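Subject: Re: [bathroom-refit] Black taps and hard water, and a vanity question
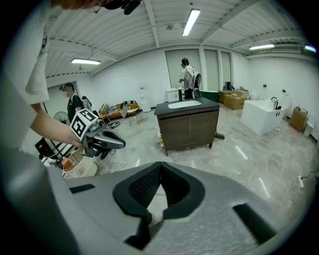 Hello all,

Thank you for the many answers to my first message in October. I read them all twice, some with the dictionary, and I will try to reply to the points in order.

First the vanity. We have decided for the one with the wood-grain cabinet, two doors, black top and the white rectangular basin set into it. My wife preferred it from the beginning. I was for an all-white one, but next to a white bathtub I must admit the brown looks warmer. The black tap stands behind the basin, and the bath has also a black one, curved, on the far edge, so the two go together well enough.

Now to the message below, which I would like to answer properly.

> On the subject of black finishes: I fitted a black basin tap in our
> guest bathroom two years ago and I would not do it again. We have very
> hard water here and every drop leaves a white ring. The finish itself is
> fine, it has not chipped, but I am wiping it every single day. If you
> go for a black worktop as well you will double the work. Also, did you
> check the height of the basin? Ours was sold as "standard" and my
> husband has to bend down to brush his teeth.
>
> And please measure the door before anybody delivers a bath. We had to
> take ours back down the stairs.

About the hard water: in Omarstead it is also quite hard, our kettle is the proof. I asked in the Hevidex shop and they told me to use only a soft cloth with water and a little washing-up liquid, and to dry the tap afterwards. No vinegar on the black finish, they were very strict about this. For the white rings which are already there they sell their own cleaner, 500 ml in a bottle, but I have not bought it. Does anybody on the list use it? I am careful with special cleaners after what happened to our hob.

The black countertop worries me more than the tap. I think that soap and toothpaste will be visible on it from the door. On the other side, our present top is white and there every hair is visible, so maybe one must simply choose what one prefers to wipe.

The height is a good point and I had not thought of it. I am tall and my mother-in-law, who lives with us, is not. The plumber says he can put the cabinet on a low plinth, but then it will be too high for her. We will probably leave it as it is and I will bend down.

The door I have measured. The bath goes through with 3 cm left, if we take the door off its hinges. The stairs have one turn, at the top, and there I am less sure. I made the shape of the bath from old cardboard and carried it up with my son -- it passed, but cardboard can be bent and a bath cannot.

One thing more about the freestanding bath, as two people wrote to me privately to ask. Yes, it needs space on all sides for cleaning. With the Usach model we looked at before, the gap to the wall would be 12 cm, and I could not get my arm with a cloth behind it. The seller at Kuo said that a mop would do it. I tried at home with our mop between the wardrobe and the wall, and I do not agree with him. So now the bath will stand further out, and the towel rail has to move to the wall beside the window.

My questions which are still open:

1. Is a silicone line between basin and countertop better in white or in black? The plumber says white, the tiler says black.

2. How do you keep the inside of the cabinet dry around the waste pipe? Our old one was swollen at the bottom after a few winters.

3. Has somebody fixed a tap on the edge of the bath itself and later had to change it? I would like to know if it was possible from above, or if the bath had to be moved.

The plumber needs my answer about the silicone before he comes with the new pipes, so for question 1 I would be grateful for a quick reply. The others can wait.

With kind regards to everybody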